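Is a dish basin worth it if you have a dishwasher?

Home & Kitchen > Cleaning and Water Use

plumbline_pat
May 26, 2023
Our water bill went from the usual to $145 this quarter and my sister in law says I should be washing the odd pots in a basin in the sink. She swears by it. I have my doubts. We run the dishwasher once a day, it's five years old, and the only things I do by hand are knives, two frying pans and whatever the kids leave after breakfast. Does a basin save anything you would notice on a bill, or is this one of those tips that gets passed around forever?

greasetrap
It gets passed around forever. Check your toilets first. A flapper that doesn't seal will lose more in a day than your frying pans use in a month. Put food coloring in the tank, leave it alone for a while, look in the bowl.

Ida Ackermann
I'd agree on the toilets, but the basin is not nonsense. If you let the tap run while you scrub, you are paying for water that never touched a dish. I used to do exactly that. I've had a basin for years and wouldn't go back.

greasetrap
Did you ever measure it though?

Ida Ackermann
Yes, as it happens. I read the meter at night and again the next night for a couple of weeks in February, half with the basin and half without. It came out lower with the basin. I didn't keep the sheet, so take that however you like.

greasetrap
So no numbers, and two different weeks. Somebody takes one long shower and your test is over. I'm not saying you're wrong, I'm saying you can't tell. 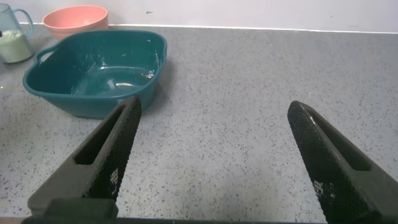 The other thing is that people fill the basin, wash four greasy things, decide the water is disgusting, dump it and fill it again. Then they rinse under the tap anyway. By the third basin you might as well have let it run. Every article I have read on this assumes a person who washes glasses first and pans last and never changes the water. I have not met that person.

Ida Ackermann
You have now. Glasses, then plates, then pans. My mother did it that way and I never thought of it as unusual.

mudroom_9
I bought the Multeo one that folds flat and I'd skip it. The box said it held 16 quarts. Maybe if you fill it to the rim and never move. Mine started to sag on one side and now it lives in the garage with potting soil in it. A plain one-piece tub from the hardware store is cheaper and does the same job.

tealeaf
Funny, I've had the Multeo for two years with no sagging. Do you put boiling water in it?

mudroom_9
From the kettle, sometimes. It doesn't say not to.

tealeaf
Well, there you go.

mudroom_9
It's a dish basin. Hot water is the whole idea.

plumbline_pat
OK, did the food coloring thing. Upstairs toilet is fine. Downstairs went blue in the bowl in under an hour. So one point to greasetrap.

greasetrap
Get a new flapper before you buy anything else. Zerer and Oltmanns both make ones that should fit most tanks, but take the old one to the store with you. I don't trust "universal" on a package.

Lundach_owner
Going to disagree with nearly everyone and say put the pans in the dishwasher. I have a Lundach and run everything but the knives through it. People baby their pans for no reason.

Ida Ackermann
Not cast iron, please.

Lundach_owner
Fine, not cast iron. But I bet plumbline's are ordinary pans.

plumbline_pat
One of them is cast iron. The other was on sale.

tealeaf
What does your bill say for usage? The dollar amount doesn't tell you much, since they raise rates and fees whenever they feel like it. Ours went up with no change in water at all.

plumbline_pat
Just dug it out. There is a "base service" line that wasn't on the last one, so part of it is that. Usage is up too — 1,184 cubic feet, and I can't find the old bill to see by how much. I'll call them Tuesday. Flapper goes in this weekend and I may get a cheap tub too, mostly so my sister in law will drop it.

greasetrap
If you do both at once you won't know which one worked.

Ida Ackermann
He'll have a lower bill. I think he can live with that.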